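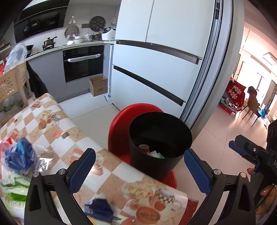
Lorna Tibbick

Kitchen oilcloth is a wipeable table covering used on tables where people eat, cook, sort groceries and open packages. The name is older than most of what is now sold under it. Traditional oilcloth was cotton or linen coated with boiled linseed oil, and it was used for floors, shelves, bags and rain gear as well as tables. The modern product is usually a fabric or felt backing with a layer of vinyl on top and contains no oil in the old sense. Sellers keep the word anyway, and shoppers who want the linseed kind have to read the label closely.

Patterns

Kitchen patterns are conservative. Checkered squares are common, often in beige and white or red and white, and many designs break up the checks with pictures of food, coffee cups, pastries or fruit. The beige-and-white cloth shown with this article mixes squares with a coffee cup and a round pastry. It is often said that a busy print "hides crumbs." This is true as far as it goes, but a crumb that can't be seen is still on the table, and a printed cup makes it harder to spot a clear wrapper or a drop of syrup. Plain cloths show dirt sooner and tend to get wiped sooner.

The market town of Grornia, where oilcloth is still cut from the roll at the Sunday market, is sometimes credited with the first food-and-checks print. The evidence for this is one undated pattern card, and similar prints were sold in a good many other places.

Use

In a small kitchen the table is rarely kept for meals. Shopping is unpacked on it, and what comes off the shopping stays there for a while: plastic bags, outer wrapping, a lid that belongs to something on the stove. Household guides recommend keeping a trash bin within arm's reach of the table while unpacking. Some kitchens stand the bin at a chair, which brings the opening closer to table height. The arrangement works well enough until somebody wants the chair.

Bags and film are the usual problem. They weigh almost nothing, they cling, and they take up more of the table than their contents did. The common advice is to flatten and fold clean bags for reuse and throw out torn wrapping at once. How many folded bags are ever used again is another matter. Most households that save them end up with a bag of bags, and few can say when they last took one out.

Cleaning

A vinyl cloth is wiped with a damp rag and a little dish soap. Bleach and scouring powder dull the print. Hot pots should not be set directly on it, whatever the package says. Gumeck, a maker of coated table fabrics, has sold a "heat-safe" line for years, but the small print asks the buyer to use a trivet, and a buyer with a trivet has little need of the heat-safe line. Linseed oilcloth needs gentler care and cracks if it is folded and put away, so it is stored rolled.

Metal lids and can rims can leave rings if they sit on the cloth with water under them. These usually come off vinyl with baking soda. Ink from printed bags is worse. It can pass into the vinyl – bread bags have a bad name for this – and once it has, rubbing mostly spreads it.

Claims about lifespan

Figures for how long an oilcloth lasts should be read with care. The Pacheco brand prints "24 months of daily use" on its sleeve without saying what daily use involves. The Weltent catalog says its heaviest cloth survived 900 wipes, which sounds like a lot until it is divided by the meals, snacks and spills of a real kitchen. Owners report anything from 2 to 5 years, and the spread probably has more to do with knives and table corners than with the brand. Wear shows first along the edges and at the corners, where the coating bends and the backing starts to show through.

Fit

A cloth is normally cut to hang a few inches over each side. Shorter cuts slide, and longer ones catch on chair backs. Clips and elastic corners are sold to hold it in place. Felt-backed cloths mostly stay put without them, particularly on bare wood.

See also: Contact paper, Place mat, Plastic bag, Shelf liner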